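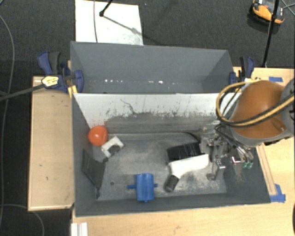 Tredenico Community Workshop @tredenico
August 7, 2018
Notice to members regarding the gray sorting bins. The following posts set out the revised arrangements for loose items, effective today. Please read to the end before your next visit. (1/10)

Tredenico Community Workshop @tredenico
Small items without a home are to be placed in the front bin. Typical contents are single parts, brackets, balls and brushes. The rear bin is to be kept clear so that it can receive the front bin's contents on sorting days. (2/10)

Tredenico Community Workshop @tredenico
Our spring inventory, completed in March, recorded 3,223 items across the Ollstead building. Of these, 126 could not be matched to any shelf, kit or owner. The bins were introduced in response to that figure. (3/10)

Tredenico Community Workshop @tredenico
Brushes should be laid down with the bristles clear of the bin walls. A brush stored on its bristles for a week does not recover its shape, and replacements are charged to the general supplies budget. (4/10)

Tredenico Community Workshop @tredenico
Members have asked about the condition of the front bin. The white panel at the back is heavily scuffed toward the bottom and has a thin branching scratch, and the gray base is worn pale in patches. This wear is acceptable and the bin remains in service. (5/10)

Tredenico Community Workshop @tredenico
Please do not scrub the panel with abrasive pads. A damp cloth is sufficient for colored marks such as the faint reddish smear near the orange-red ball. Replacement panels have been priced with Delić and will be considered with next year's budget. (6/10)

Tredenico Community Workshop @tredenico
Blue plastic parts with pegs are to be handed to the front desk for comparison with the Bostska kits. Several kits were returned incomplete this summer – members who borrowed one are asked to check bags and drawers at home. (7/10)

Tredenico Community Workshop @tredenico
Liquids, blades, batteries and food are not permitted in either bin. Items longer than 20 inches belong on the wall rack by the side entrance. (8/10)

Tredenico Community Workshop @tredenico
Unclaimed items are held for 2 weeks and then moved to general stock. Claims may be made in person or by e-mail to Ida Seidel, Facilities Office. A short description of the item is enough. (9/10)

Tredenico Community Workshop @tredenico
Correction to the post above: items marked with a member's name are held until the end of the season – the two-week limit applies to unmarked items only. (10/10)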